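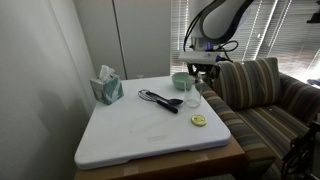 Nudon gripper comparison

The Nudon gripper comparison is a set of trials run in Flitville by Prarnska, a small automation workshop, to choose a gripper for household objects. It began in July and compared two grippers on the same arm, with the same controller and camera settings. The results were published on Tuesday, November 9, 2021.

Set-up

The arm is white and carries a black-fingered gripper under its wrist housing. Objects are placed on a square white plastic board with a raised lip. The set includes a clear glass cup, a shallow bowl, a whisk, a black spoon, a round jar lid and a tissue box. The cup tests how well the camera copes with see-through material, and the lid tests how low the fingers can close.

Method

Each object was tried 100 times with each gripper, giving 600 attempts per gripper over the 6 objects. A lift was counted as good if the object stayed in the fingers until the arm reached its upper stop. The operator moved the objects by hand between attempts.

Results

The first gripper, made by Ramanauskas, did better on the cup and the bowl. The second had wider finger pads and was more reliable with the spoon and the whisk handle. Both did poorly with the lid when it lay flat. Most failed lifts of the cup were put down to wrong depth readings from the camera. Prarnska kept the Ramanauskas gripper and later fitted it with longer fingertips.

See also

Parallel gripper
Depth camera
Wrist mount

Shares: 6 | Comments: 2
Contact | Copyright Prarnska | Back to top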